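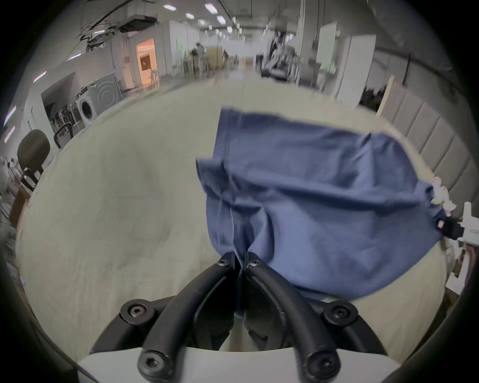
Words by the Wollia front counter
Page last updated Wed 5 February

About Wollia

Wollia is a laundry in Hondbridge. We wash, dry, iron, fold and mend things that belong to other people and then give them back. If you were hoping for a founding myth with a mountain in it, the outdoor clothing shop over the bridge has a very good one.

We are on Tenter Row, between the key cutter and the Falcão, a café whose coffee we drink and whose tea towels we boil. The shop was a laundry before we took it, and before that a wet fish shop, and on certain warm afternoons an argument can be had about how far the building has moved on. The hooks are still in the back wall. We hang duvet covers on them.

The name has no meaning. We wanted something woolly and all the woolly ones were taken, mostly by people selling alpaca socks. A sign writer misread our handwriting, quoted us for six letters, and the result was cheaper than what we had asked for. People pronounce it to rhyme with either "jolly-er" or "magnolia". Both are fine. We've stopped flinching.

What we do

Service washes are most of it. You bring a bag, we weigh the bag, you go away. The next working day it comes back as a stack of folded clothes, which some customers find moving and others put straight back in the bag and sit on in the car.

Ironing is done by hand, on boards, by people with opinions about collars. We do have a press for flat things such as sheets and tablecloths. It arrived second-hand from a seaside hotel and works beautifully provided the shop next door isn't boiling anything electrical. We start the collar from the points and work inwards. There is another school of thought, and you are welcome to take your shirts to it.

Mending started because buttons kept turning up in the filters and it seemed rude to just hand them over in an envelope. We now do buttons, hems, split seams, pocket linings and the elbows of jumpers. We don't do zips on tents. We did one once and the tent was in the shop for so long that customers began hanging coats on it.

We also take bedding, curtains if they are unlined, dog blankets on Mondays only, and the costumes of the Hondbridge pantomime, which are washed every March once everyone has run out of reasons to put it off. The back half of the horse is always worse than the front half. We make no comment.

What we don't do

Dry cleaning. There is a perfectly good dry cleaner by the station and we send people there several times a day, a kindness it has repaid with one calendar.

Leather, suede, anything with a battery in it, wedding dresses, and hats. We will look at a hat. We'll turn it round a few times and say something sympathetic, and then you'll have your hat back.

We can't make a thing bigger. If it went in at ninety with your holiday towels and has come out suitable for a doll, we can damp it, stretch it, pin it to a board and wish it well, but wool has a long memory and tends to bear a grudge.

How we came to be here

The previous owners retired to live near their grandchildren and left us the keys, the hooks, a drawer of unclaimed handkerchiefs and a handwritten list headed "DO NOT". It ran to two sides. Most of the entries concerned the boiler. One said simply "blue mop". We have never found a blue mop, and for the first year we were quite careful around all mops.

We had 2 machines in those days and the second could be relied upon to stop whenever a queue formed. There are 8 now. They are ordinary, large, cream-coloured, and make a noise like somebody dragging a sofa through the flat above, for which the flat above has been very decent. When the last of them was delivered the front window had to come out, and half of Tenter Row stood in the road giving directions.

The first winter was thin. We had put a leaflet through 200 doors and got one reply, from a man who wanted us to know that he already had a washing machine. What saved us was the flood on Mill Lane, which was a miserable business for everyone in it. We dried whatever was brought to us for as long as it kept coming, and didn't send out bills, and people have been good enough to remember it. Several of them still come in weekly. One still has our big umbrella.
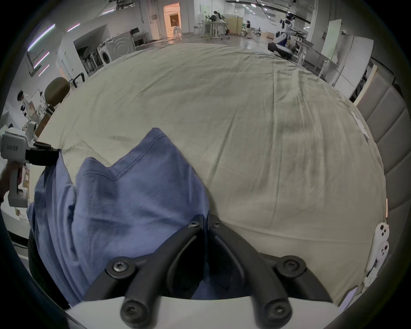 How we wash things

Cooler than you'd think, and with less powder. If you do your own washing at home and take a single thing away from this page, please let it be that the drawer doesn't need filling to the top. The residue that makes towels stiff is very often last month's detergent, which never left.

We use a plain unscented liquid called Luvisico for nearly everything. It comes in blue drums and smells of, at most, the inside of a cupboard. Every so often a customer asks why their clothes don't smell of a meadow, and we explain that we can add meadow for a small extra charge. Take-up has been modest. For people with sensitive skin we run a second rinse and don't charge for it; just say so at the counter, or pin a note to the bag, or both if you've met us.

Pockets are checked. We have found bus tickets, hearing aids, a boiled egg (shell on, undamaged) and on one occasion 200 pounds in an envelope marked "plumber". All of it went back. The plumber, we gather, had already been told it was lost and had taken a philosophical view.

Every bag gets a numbered cloth tag that goes round with it from the scales to the shelf, so your washing is never in a drum with a stranger's. People ask about this in lowered voices. It's a sensible thing to ask, and the answer is no, never, even when we're busy and yours is only a pair of trousers.

Folding is a matter of house style. T-shirts go in thirds, with the sleeves tucked behind, so they'll stand up in a drawer if you're the sort of household where that kind of thing lasts. Towels go in half and half again and are then rolled if you ask. Fitted sheets are folded by putting one corner inside another until all four agree, then laying the whole thing flat and being firm with it. We have shown a great many customers how to do this across the counter. They nod, and go home, and on Friday they bring us the sheet.

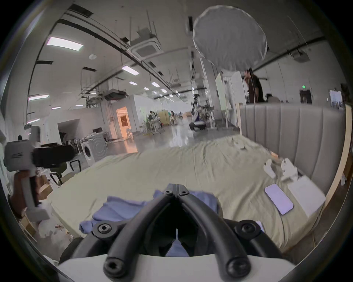

Socks are paired where a pair exists. Those that come in single go home single, in a small paper bag of their own, as we feel it's better for families to face these things together. We don't keep a box of lost socks in the hope of a reunion. The last owners did, and it took up a shelf that is now used for pillows.

Finding us

The door is the green one. If you have come to a green door and there are keys in the window, go one along, as the key cutter bought his paint from the same sale. There's a loading bay outside where you can stop long enough to drop a bag off, and a traffic warden who has a very exact idea of how long that is.

We open early and shut at six, apart from Saturdays, when we shut at lunchtime, and Sundays, when we don't open and the machines are left to think about what they've done. Collections and deliveries run within Hondbridge and out as far as the reservoir. Past the reservoir, ring first. The van doesn't care for the hill.

Prices are on the board inside and on the prices page, and they are the same prices. Cash and cards both taken. Bags left for longer than three months get a phone call, then a letter, then a rather sadder letter. Please come and get your curtains.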